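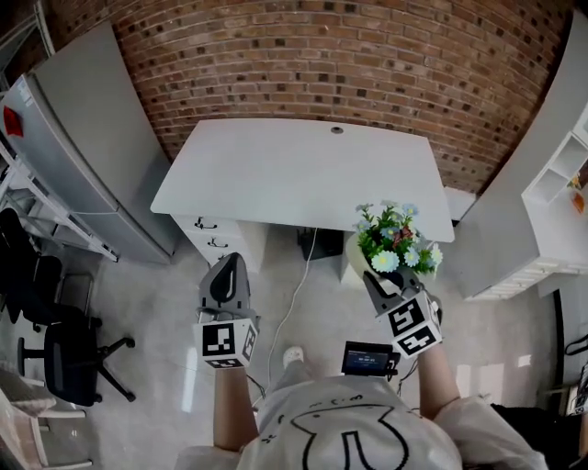

11/11/2019 — Gretley build, student group

Marker cubes refitted on both hand grippers. Left cube was sitting proud on its mount; Zdzisław shimmed it and retightened. Pose log checked afterward at the desk with the potted flowers as the object, right gripper only.

Log has 1,451 rows, 274 with no pose for the right cube. Most of the gaps fall where the wrist rolls past the point where the top marker goes edge-on. Bożena wants the detection threshold lowered. I would leave it alone until the new calibration is in.

Closing width still reads 10 low at full close. Same offset as before the refit, so the cube is not the cause. Check zero in the config.

To do:
Rerun calibration, 500 samples — Cyril
Tape down the cables
Send row gaps to Poul, plot by roll angle
Second object: something without leaves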